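Vembridge lab opens its robot teaching bench to visitors

The robotics workshop in Vembridge has started a new series of open sessions in which members of the public can teach a robot arm a simple household task. The sessions are run by Jastley, a small company that makes training tools for robot arms, and they will continue through May.

Visitors do not write any program. They choose between two ways of teaching. In the first one, the person takes hold of the arm and moves it through the task by hand, while the motors give almost no resistance. In the second one, the person sits at a separate desk and steers the arm with a hand controller, watching the picture from the camera near the gripper.

According to Jastley, most people find the first way easier at the beginning, but the second way gives cleaner recordings, as the teacher's own hands do not come into the camera view. The company has collected 2183 recordings so far. It plans to make a part of them available to schools later this year, together with the software, which has the name Cidenov.

The task of this month is to pick up a cloth and put it into a tray. It sounds easy, and for a person it is. For a robot the cloth is a difficult object, for it never lies in the same shape two times. A teacher must decide where to take hold of it, how far to open the fingers and how high to lift before moving to the side. Each visitor is asked to repeat the task 7 times, and between the attempts the cloth is dropped again on the table without arranging it.

Short attempts are preferred. A recording longer than 71 seconds is stopped automatically, and the visitor can try again without losing a turn.

Remote control from the desk: the blue cloth lies with one side folded over, the gripper is open, and the pink tray waits on the right.

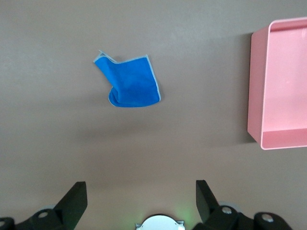 How to take part

Sessions are held in the afternoon and last one hour. There are 3 places in each session, and booking is made at the Jastley reception or by telephone. Participation is free of charge. Children are welcome together with an adult, but for the hand-guided method they should be tall enough to reach the arm without standing on a chair.

Long sleeves should be rolled up before the work with the arm. Parking is possible behind the building after 2 p.m.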